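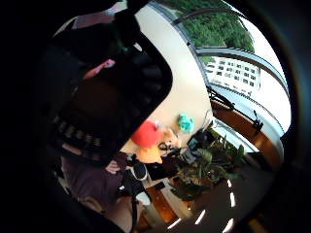

My plant has leaned on my screen for years and neither one has complained, so why should I move it, wrote one reader of the previous edition. Fair question. We went back over this section with that letter on the table and took out a good deal of advice we could not defend. What is left is below.

Section 4. Arranging a desk at a window

This section covers the Castura desk top, Hesolon part 3502, placed along a window with at least one plant and one screen. It takes 30 minutes if you don't stop to clean the glass. The leaflet in the box says ten, and we don't believe it.

Before you start

Look at what is on the desk now. A broad-leafed plant in front of a small screen, black cables in a tangle on the tabletop and a red ball with them is a fair picture of how these desks end up. Buying organizers at this stage is usually a waste of money. Most of them become one more thing on the desk.

4.1 Clearing the top

1. Shut down anything that is running and unplug it at the wall.
2. Take off small loose items first: balls, toys, cloths. Put them in a box on the floor.
3. Move the plant next, with both hands under the pot. Do not lift it by the rim or the stems.
4. Lay the cables out straight on the floor. Any cable with nothing at either end goes in a drawer. If you haven't missed it by the end of April, recycle it.

Caution: Do not pull a cord that hangs beside a window until you know what it belongs to. It may be a blind cord or a power lead. Follow it by eye to both ends.

4.2 Placing the screen

1. Set the screen side-on to the glass if the room allows it. Facing the window gives you reflections, and having the window behind the screen makes you squint. Neither one is solved by an anti-glare film, whatever the packet claims.
2. Leave a gap of 38 mm between the back of the screen and the window frame.
3. Sit down and check the view at the time of day when you work. Checking at noon tells you about noon.

Note: If the room only allows the screen in front of the window, turn up its brightness and hang a light curtain. It is a compromise and we won't pretend it's anything better.

4.3 Returning the plant

1. Put a saucer under the pot. The "self-draining" Tangen pot still needs one.
2. Stand the plant so its leaves reach no part of the screen. Allow 260 mm from the outer leaves to the screen for a broad-leafed plant, more if it is growing fast.
3. Water it at the sink, let it drain, and carry it back.

Caution: Never water a plant above a power strip or a bundle of cables.

To answer the reader: leaves touching a screen may do no harm at all. They do block the vents on some models and they hide the picture. If neither bothers you, check the vents and leave the plant alone.

4.4 Cables

1. Run each cable along the back edge of the top, one at a time.
2. Fasten with the fabric ties supplied. The adhesive clips in the Plamitora accessory pack are meant to hold on oiled wood. Ours let go in warm weather, so try one before you use the lot.
3. Leave enough slack to turn the screen.
4. Plug in and switch on.

Note: Do not tie power leads into a tight coil. A loose loop is fine and looks no worse from the chair.

4.5 Small items

Anything round will roll if the top is out of level. Set a ball in the middle and let go. If it moves off, adjust the feet as shown in Section 2 and try again. Marks left by wet cloths on an oiled top are dealt with in Section 6, along with the products sold for removing them, few of which we recommend.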